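Lint on felt plush – how to get it off??

Nuwan Kanagaratnam
Got a red felt ketchup bottle plush, fuzzy kind, picks up white lint like crazy. Mostly by the seam. Tried a sticky roller 2 times, no luck. Can I wash it? Worried about the sewn label.
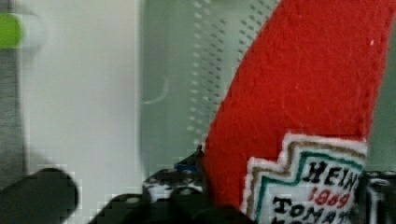
Specks are near the darker stitching. Label has the 1869 on it.

Adoración Toledo
Dont machine wash felt, it pills. Tweezers for the seam, then a dry soft toothbrush, one direction only. Go around the patch – the bristles snag thread.

Korkor Owusu
masking tape. worked on my kids felt taco

Nuwan Kanagaratnam
Tweezers it is, thanks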